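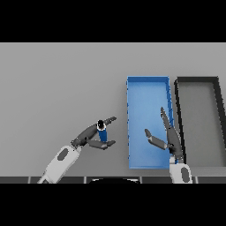
Progress Report to the Van Dijk Fund
Cundon Drainage Phosphorus Project
Reporting period: second half of the grant year, to the end of November
Prepared by Szymon Baran. Field sections by Adelmo Caruso.

Summary of status

Field installation is complete at all sites. Routine sampling is running on the planned schedule, apart from a gap at the lower Corier site described under Sampling. Laboratory work is behind by one batch. Spending is under budget for the period, mostly on account of delayed lab invoices, and is expected to come back in line before the next report. No change to the end date is requested.

One change to scope is requested. It concerns the filter material used in the second set of ditch structures and is set out under Changes Requested.

Background

The project tests whether small filter structures placed in farm drainage ditches can lower the amount of dissolved phosphorus reaching Corier Creek. The ditches drain row crop fields on the east side of Cundon. Most of the fields are tile drained, and the tile lines discharge directly into the ditches. Earlier work in the watershed dealt mainly with phosphorus bound to soil particles, which can be reduced with grass strips and settling basins. Dissolved phosphorus passes through both with little change.

Each structure is a box set across the ditch bed and filled with a material that binds phosphorus as water moves through it. Low and moderate flows pass through the box. High flows go over the top. The main questions are how much phosphorus is held back at ordinary flows, how fast the material loses its capacity, and how much the structure raises water levels upstream. The last of these matters most to the landowners, who need the tile outlets to run free in spring.

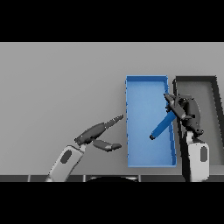 Water Quality Section, Cundon Soil and Drainage Office

Installation

Structures are in place at eight ditch sites. The last was set in early fall, after harvest on the adjoining field gave access for the excavator. At two of the sites the ditch bed was softer than the survey had indicated, and the box had to be set on a deeper layer of crushed stone. The extra stone was charged to the contingency line.

The lids were changed during installation. The original design used a hinged lid held by a pin. On the first structures the hinge collected silt and could not be opened without tools. Later structures have a flat lid that lifts off, and the earlier ones were refitted on the next maintenance visit. The drawings have been corrected and are available from this office.

Water level was checked upstream of each structure after the first fall rain. At every site but one the rise was within the limit agreed with the landowner. At the exception, the site known as North Lateral, the water stood above the lip of the lowest tile outlet for most of a day. The overflow notch was cut lower and the level has stayed within the limit in the storms recorded to date. The landowner was told of the result and of the repair on the same visit. A wider notch sends more water past the filter untreated, so North Lateral will be reported separately in the final analysis.

Sampling

Grab samples are taken upstream and downstream of each structure every Monday when there is flow. Storm samples are taken by automatic samplers at three of the sites. The samplers start on a rise in water level and collect at fixed intervals until the bottles are full or the level falls back.

Flow was absent at most sites through late summer, as expected. The record for that part of the period consists of level readings only. Flow returned after the first fall rain and has been continuous since then at all but the smallest ditch.

The lower Corier sampler did not run during the largest storm of the period. The level sensor had drifted, and the rise in the ditch did not reach the start point as the sensor read it. The drift was found when the logged levels were compared with the staff gauge. The sensor was replaced with the spare. The levels recorded before the replacement can be corrected, because the staff gauge was read by hand on each visit and the drift appears to have been steady. The missing storm samples cannot be recovered. Staff gauge checks are now compared with the logger on site, before the crew leaves, in place of the earlier practice of comparing them in the office.

Level and temperature data are stored in Plultis, the office's data system. The import routine was rewritten during the period. The earlier routine dropped the last record of each file when the file ended without a line break. All files from the start of the project have been reloaded and the missing records are restored. None of the values given in the previous report change as a result.

Laboratory work

Samples are filtered in the field and analyzed for dissolved reactive phosphorus and total phosphorus. A subset is also analyzed for iron and pH, so that we can see whether the filter material is breaking down.

The county laboratory moved to a new building during the period and stopped accepting samples for a time. Samples collected during the closure were frozen. One batch is still waiting. Freezing is allowed under the sampling plan for both forms of phosphorus, provided that the sample has been filtered first for the dissolved form. Field sheets were reviewed and all frozen samples for the dissolved form had been filtered at the ditch.

Field blanks were clean except for one, which showed a small amount of total phosphorus. The blank was traced to a filter holder that had been rinsed with ditch water and not with lab water. The samples taken with the same holder on that day have been flagged. Duplicates agree within the limits of the sampling plan.

Preliminary results

The results in this section are provisional. They cover fewer samples than planned because of the batch still at the laboratory, and they should not be quoted outside the Fund.

At low flow, dissolved phosphorus was lower downstream of the structure than upstream at every site where the material was less than one season old. The difference was largest at the sites with the longest contact time, meaning the slower ditches with the larger boxes. At the two oldest structures the difference has become smaller over the period. Both were filled with the first delivery of material, which had a coarser grain than specified, and it is not possible at this stage to separate the effect of age from the effect of grain size.

During storms the difference was smaller. This follows from the design, as most of the water passes over the top. The share of yearly phosphorus load that moves during storms is therefore the main factor in how useful the structures can be. An estimate will be made once a full year of flow data has been collected. The existing record is too short and leaves out the spring.

Iron concentrations downstream were similar to those upstream. There was no clear change in pH.

Fine sediment is building up on the upstream face of the filter at most sites. At the worst of them, water had started to pass over the top at flows that should have gone through. Raking the face restored the flow. Maintenance visits were planned for spring and fall only, and one more visit in early summer now appears necessary. The cost can be met from the existing travel line.

Landowner contact

All landowners with a structure on their property were contacted during the period. Most questions were about water level and about who will remove the boxes when the project ends. The access agreements state that this office will remove them on request. One landowner asked for the spent filter material to be spread on the field as a source of phosphorus. No answer can be given until the material has been tested for metals and for how readily crops can take up the phosphorus. The tests are included in next year's work plan.

An additional landowner downstream of North Lateral has asked for a structure. The request has been noted, but there is no money for another site under the current grant.

Budget

Equipment spending is complete. The replacement level sensor was taken from stock and a new spare has been ordered. Laboratory spending is well below plan and will rise when the delayed batch is invoiced. Staff time was close to plan, with more hours in the field and fewer on data analysis. The contingency line has been drawn on once, for the crushed stone, and around 100 hours of technician time remain available for the coming season.

Changes requested

The supplier of the iron-coated sand used in the first fill no longer offers it in the specified grain size. We request approval to refill the second set of structures with iron filings mixed into washed sand from a local pit. The mix has been used in similar structures elsewhere and costs less per load. It is heavier, and the box floors at the soft-bed sites will need a cross brace. The first set would keep its present fill, so that the two materials can be compared over the same season.

Approval is needed before the ground thaws. If the request is declined, the second set will continue with its present fill and the comparison will be dropped.

Work planned for the next period

The delayed batch will be analyzed and the results added to the data set. The box braces will be made over the winter. Sampling will continue weekly, with storm samplers serviced ahead of snowmelt. Stage and discharge measurements will be made at each site during spring flow to complete the rating curves, which at present rest mainly on low-flow readings. Adelmo Caruso will carry out the measurements and will send the Fund the revised curves with the next report.

Supporting tables and the corrected lid drawings are held at the Cundon office and can be sent on request to Szymon Baran.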